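Participants wanted: acoustic comfort in open-plan offices

Minedia is recruiting adults for a paid listening study at its Bandton site. Sessions run from October 2023 and finish in March. Each session takes 90 minutes, with two short breaks.

You must be 18 or over, have no diagnosed hearing loss and be able to attend 3 sessions. A hearing check is carried out at the first visit. Participants rate recorded speech and background noise on a five-point scale — no prior experience is needed. Travel costs within Bandton are reimbursed.

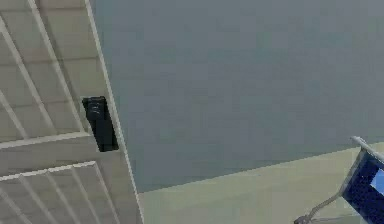

Ceiling treatment is the main variable in the study. Ratings will be compared across several layouts, including off-white panels recessed between raised ribs, with a wide crossbeam dividing the sections. To apply, fill in the form at the Cekex enquiries desk, quoting "Cheng listening study".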